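Home | Places | Stays | Work With Us | Contact

Wanted: travelers who don't believe the brochure

Lumalis publishes guides to small towns and the countryside between them. We are looking for 20 people to spend two nights in or near Plerkville next April and tell us, in plain words, whether the trip was worth the money. We pay for the room and we pay you for your notes. We don't pay for praise, and we have sent back reports that read like it.

We'll say up front that we have doubts of our own. Every second town in the country now calls itself a hidden gem. Plerkville has been called one in its own leaflet for years, along with "unspoiled," "vibrant," and "the perfect getaway for all ages." We've read the leaflet several times and still couldn't tell you where to eat after eight in the evening, or whether the river path is a walk or a strip of gravel behind a parking lot. That is the kind of thing we want to know.

What you would do

You'll be given one of two places to stay. Kedar is a block of self-catering cabins on the edge of town. Güneş is a guesthouse over a restaurant on the main street. Both owners know that the project is going on, and neither will know which guests are ours. Please keep it that way. If you tell the front desk you're writing something, you will get the good room and a fruit basket, and your report will be no use to us.

During your stay you'll fill out a notebook. It asks what you did, what you spent, what was closed, how long you waited and what you'd tell your sister. Photos are welcome but we won't judge you on them. After you get home there is one phone call of 75 minutes, which most people find long. It is long. We go through the notebook page by page and ask you why you wrote what you wrote.

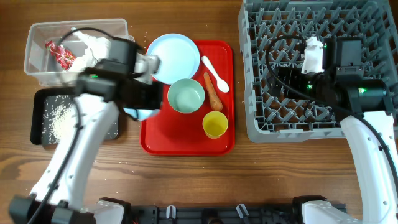
Page last changed: 8/26/25

Who we want

You don't need to be a writer. We have had trouble with writers. You do need to be able to say that a view was fine and leave it at that. We'd like people who travel with small kids, people who travel alone, people who don't drive, and people who use a cane or a chair, because the town says it is "accessible to everyone" and we have never met a town that was.

You should be 18 or older and live at least two hours from Plerkville. You can't work for a hotel, a tourist board or a travel site, and you can't be married to someone who does. If you've been to Plerkville before, tell us when. It doesn't rule you out, though we'll only take a few people who have.

Please don't apply if you're hoping to grow a following. You can't post about the trip until the guide is out, and we do check.

What you get

The room is covered for both nights. You also get $211, paid in one amount after the phone call. That has to cover your meals, your gas or bus fare, and whatever you do while you're there. If you spend less, keep the rest. If you spend more, we'd like to hear what on, but we won't pay you back. Some people have told us this is not a great deal. They may be right – work it out for your own case before you send anything in. Someone coming by bus from nearby will do fine. Someone driving all day probably won't.

We can't promise good weather, and we won't move your dates over rain. People who buy the guide will get rained on too.

How to apply

Use the form on the Contact page and put "Plerkville" in the subject line. Tell us the following:

- where you live and how you would get there
- who would be coming with you, if anyone
- which dates in April you could not do
- a place you were told you would love and didn't, and what was wrong with it

The last one matters most. Half a page is plenty. We have no use for a list of countries you've been to, and please leave out the word "wanderlust."

We read everything ourselves and reply to everyone, including the people we turn down, though it can take a few weeks. The form will come down when the places are filled. If you can still see it, we're still looking.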